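Search this site
Enter keywords

Jemside Festival Trolley, reviewed after one season
By Chiamaka Onuoha
26/09/2020
22 shares | 8 comments

I bought the Jemside folding trolley to get camping gear from the parking field to the tent at the Olberg music weekend. If you have been to Olberg you know the walk. It starts on gravel, crosses a cattle grid and then goes uphill over grass that gets rutted by the second day. In past years I made three trips with bags on both shoulders. I wanted to make one.

The trolley comes folded flat with the wheels off. You push each wheel onto its axle until the pin clicks, pull the sides apart and drop the base board in. The first time took me longer than it should have because one of the pins was stiff. After that it was quick. The handle locks upright for storage and folds down for pulling. Everything goes in a carry bag that is slightly too small.

I loaded it with a four-person tent, two sleeping bags, a stove, a cooler, two chairs and a crate of food. My friend Jummai Eze brought her Anozie wagon, the older one with the narrow wheels, and packed it with much the same load. We left the cars together. The Jemside has wide tires and it made a difference on the grass. Hers dug in twice on the hill and we had to push from behind. On the gravel there was nothing between them. 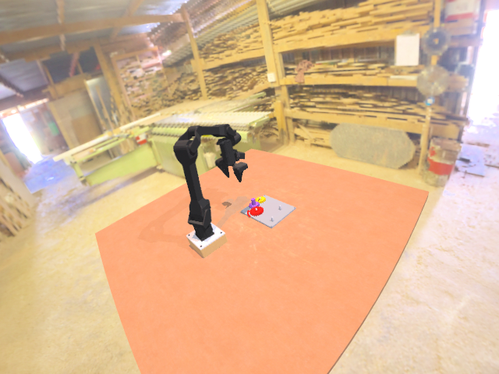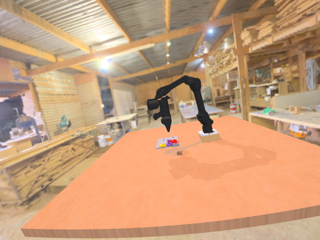 The base board is the part I would change. It is a thin folding panel covered in fabric, and with the cooler in the middle it sagged enough to rub on the front axle. By the last day there was a worn patch in the cover. What it needs is a single flat board in one piece, like the gray one on the orange surface in both pictures, cut to fit the inside of the trolley. I have now had one cut at the lumber yard and the sagging has stopped. It does mean the trolley no longer folds with the board inside, so the board travels separately in the trunk, standing up behind the seats.

Steering is good. The front wheels turn far enough to get around a tent line without lifting, and I could pull it one-handed on level ground. Downhill is another matter. There is no brake, and on the way back to the car the load wanted to go faster than I did. I ended up walking behind it and holding it back by the rear bar. The Wurkari model has a foot brake, but it is also a good deal heavier and I could not lift it into my car alone.

The fabric sides held up. They got soaked on the second night and were dry by lunch, with no smell later. Mud brushes off once it has dried. One of the side pockets has started to come away at the seam, and I think that is from me keeping a full water bottle and a lantern in it. The other pocket is fine.

We also used it inside the campsite more than I expected - for water, for firewood from the stall, and once as a seat during a late acoustic set when the chairs had gone to someone else. The instructions say not to sit in it. It creaked but nothing bent.

Olberg checks trolleys at the arena gate and does not let them through, so plan on leaving it at your tent. I ran a bike lock through the handle and a wheel. You can also pay to store one at the welcome desk, but the line was long both times I passed.

I paid full price in the spring. They usually mark them down in November, and if you don't need one before next summer I would wait for that. Spare wheels are sold separately and the pins come with them.

I would buy it again, with the board replaced from the start. Jummai has asked to borrow it for her next trip, and the Anozie is up for sale if anyone wants it.

8 comments
22 shares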